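Nollis ハンドヘルドグリッパ 実演見学のご案内

製品情報 > Nollis > 実演・見学

概要
Nollisは、作業者が両手に1台ずつ持って操作する教示用ハンドヘルドグリッパです。ロボット本体を使用せずに把持動作を記録し、後工程でアームの学習データに変換します。本ページでは、Brastum社Udham事業所で行う実演見学の内容と、機器の構成を掲載しています。導入を検討中の方は、仕様書とあわせてご確認ください。

見学の対象
・布製品、リネン類のハンドリング自動化を検討している事業者
・双腕ロボットの教示工程を担当する技術者
・大学、研究機関の関係者
同業他社の方の参加については、事前にお問い合わせください。

構成
本体:2台(左右1組)
記録ユニット:Sowerby 1台
付属品:充電台、接続ケーブル、校正用ボード、収納ケース
校正用ボードは見学会場に備え付けのものを使用します。

主な仕様
質量:115 g(指先モジュール単体)
記録方式:左右同期記録
校正:始業時および指先モジュール交換後に実施
使用環境:屋内、結露のないこと
本体質量および連続使用時間は構成により異なります。個別の仕様書を参照してください。

実演の内容
所要時間は2時間です。前半は座学、後半は実機による作業の見学と操作体験を行います。
1. 記録データの構成説明(担当:Nighat Mughal)
左右の指先の軌跡と開閉量の対応、欠損区間の扱いについて説明します。Udham事業所で収録した布作業1,217件のうち、代表的なものを再生します。
2. 校正手順の確認
校正用ボードを用い、左右の位置合わせを行います。誤差が規定値を超えた場合は再校正とし、記録は開始しません。
3. ベッド上での布作業(担当:Birdie Mbeki)
シーツを敷いたベッドの上で、グリッパを両手に持ち、畳んだ布やタオルを扱います。形の定まらない対象物では、つかむ位置の選び方が記録の質に影響します。操作者の手元が見える位置からご覧ください。

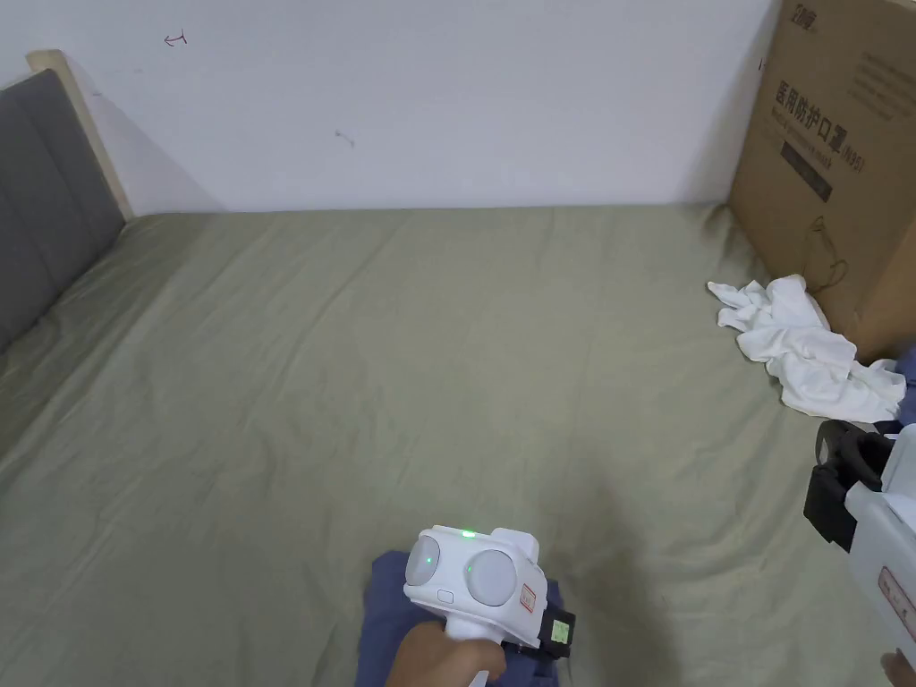
4. 操作体験
希望者は1人3回まで記録操作を行えます。体験時の記録データは終了後に消去します。腕時計、指輪は外してください。

申込方法
お問い合わせフォームの件名に「Nollis見学」と記入し、所属、参加人数、対象とする作業の内容をお送りください。受付後、担当者より日程候補を連絡します。対象物の持ち込みを希望する場合は、寸法と材質も記載してください。濡れた布、刃物、薬品の持ち込みはできません。

注意事項
・会場内での撮影は、係員の指示する区域に限ります。
・操作体験は18歳以上の方を対象とします。
・仕様および見学内容は予告なく変更することがあります。

掲載日:2019年9月4日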